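Section 2. The big white table: setting out, spills and the end-of-day wipe

Right, on to the table. If you've come straight from Section 1 (keys, lights, where to hang your coat) you'll have walked past it already – it's the large white one in the middle of the room, and more or less everything we do ends up on it sooner or later. I've looked after the workroom at Pärn for a good while now and I still find new ways to mark that top, so please read this bit properly even if you skim the rest of the guide.

The surface is glossy. That makes it lovely to work on and very easy to clean, but it shows every smear and it scratches if you drag metal across it. Most of what follows comes down to those two things.

Setting out

1. Clear the top before you bring anything new to it. Anything left over from the last person goes on the long bench down the side, not on the floor. If you don't know what it is, put it there anyway and leave a note with it.

2. Run your hand over the surface. You're feeling for grit, swarf, dried glue, that sort of thing. Gintarė Liepiņa taught me to do it with the flat of the fingers and I've caught all sorts that I'd never have seen under the lights.

3. Bring over only what you need for the job in hand. I know it's tempting to carry the whole drawer across (I do it too!) but you'll spend longer hunting through the pile than you would walking back.

4. Lay long flat parts such as brackets and rails down with both hands, and lift them to move them. Never slide them. The holes have edges and the edges bite.

5. Keep cables together at one side. If one has to go over the edge, let it hang clear of the chairs, and have a look underneath before you roll a chair back.

6. Push spare chairs in or take them right away. They love to drift into the corners of the table and get in everybody's way.
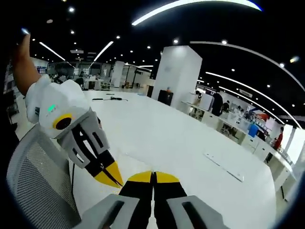
Fig. 3. Mid-job, with a metal bracket lying on the right side of the table and the storage bench beyond.

Note: the drawers under the bench are for small parts and hand tools. Please don't put liquids in them, not even in a bottle with a good lid. The bench top can get busy and I don't mind that so long as the drawers still open. If you find one stuck, tell me or Ivars Bite and we'll have a go at it. Don't yank it.

Caution: don't cut directly on the table. There's a cutting mat in the tall cupboard, second shelf. We had the top polished at the end of last May and it cost us 562 euros, and I would very much like not to ring those people again.

Spills

We get a lot of these. Water mostly, sometimes cleaning fluid, now and then somebody's tea. On a glossy top a small puddle doesn't soak in, it just sits there and creeps, and clear liquid is surprisingly hard to spot unless you catch the light on it. Bend down a bit and look along the surface towards the windows, you'll find it straight away.

1. Stop what you're doing and move anything electrical out of reach first. Then paper, then the rest.

2. If you know what the liquid is, say it out loud so whoever's with you knows as well. If you don't know, treat it as something nasty and put gloves on.

3. Lay a dry cloth over the spill and let it drink. Don't scrub yet! Scrubbing a full puddle only makes a bigger puddle.

4. Lift the cloth, fold it so there's a dry side facing down, and work from the outside edge in towards the middle.

5. Go over the same patch with a damp cloth, then a dry one. Two cloths, always, and the second one should come away clean.

6. Pick up rulers, strips and other thin flat things nearby and wipe under them. Liquid gets in beneath them and stays there, and you'll find a nice tidy outline the next morning.

7. Check the floor and the chair seats on that side of the table.

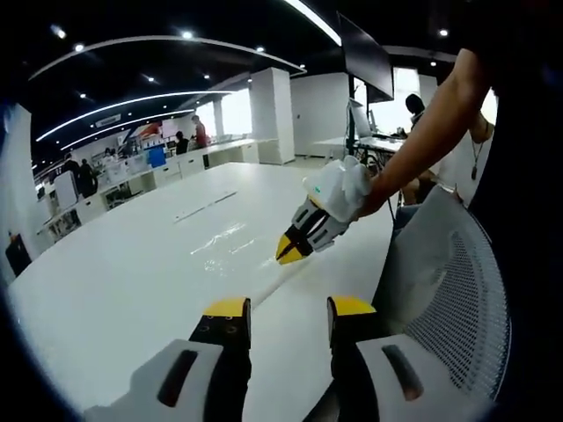
Kristaps Kļaviņa has asked me to add that he does step 5 with warm water and nothing else, and that the blue spray from Plesia leaves a film if you use more than a squirt. He'd rather we stopped buying it altogether. I've gone halfway with him: plain water for everyday spills, and the spray only for greasy marks, wiped off again while it's still wet.

Note: for glue or marker pen, neither will do much. Use the small bottle of Womis cleaner, a few drops on the cloth (not on the table), and open a window. Houda Ouali keeps the spare bottles, so ask her when the last one runs low.

The end-of-day wipe

Takes about 3 minutes, less with two people.

1. Everything off the table. Yes, your mug too.

2. Damp cloth, long strokes from one end to the other, overlapping a little. Then the dry cloth, same way round.

3. Wipe the edges. Fingers leave more on the edges than on the top.

4. Rinse the cloths and hang them over the rail by the sink – a wet cloth left in a heap smells dreadful by morning.

5. Chairs back under, and initial the sheet on the cupboard door.

Section 3 covers the bench drawers and how they're labelled.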